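Putting Notes from Hallness, a README

Hi, and thanks for grabbing the files. I'm Sosina Birhane, I play off a shaky handicap at Hallness, and this folder is my putting log: 410 putts, all hit by me, all written down on the spot in a little notebook and typed up at my kitchen table later. I started in May and the last rows went in September 2002.

What you get is one plain text file, putts.txt, one putt per line. The columns go: green, distance in feet, slope (up, down, flat), break (left, right, none), holed or missed, and if missed, which side and whether I was short or long. Mostly short. I was a bit shocked by how short!
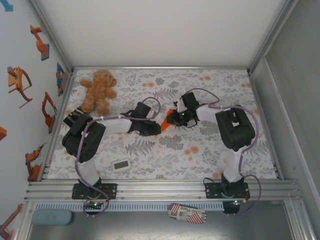
Distances are paced, so don't lean on them too hard past 8 feet. Inside that I used a tape measure, and those I'd trust. "Flat" means it looked flat to me standing behind the ball, and I'm sure a few of them weren't.

Two greens got left out. The practice green at Jurndale was sanded the week I went, and the ball hopped all over the place, so I tossed that page. The upper green at Hailu is in a separate file (hailu.txt) with the same columns, minus the break, which I forgot to write down. Sorry!
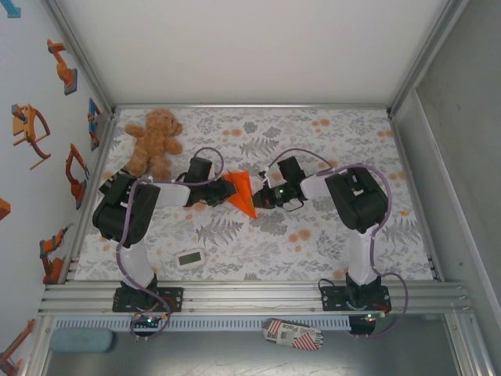

I used the same putter all the way through, an old Brudo blade with a new grip. I did change my stance partway along, ball a touch farther forward, and you'll find the word NEW on its own line where that happened. If you're working out averages, please split the file there.

Blank in the last column means I didn't note it. A question mark means I couldn't read my own writing.

Use it for whatever you like, lessons, charts, arguments in the clubhouse. If you have a log of your own with over 5 greens in it, I'd love to swap. Still on my list: fix the spelling of "uphill" in the early rows, and add green speeds if I can get them.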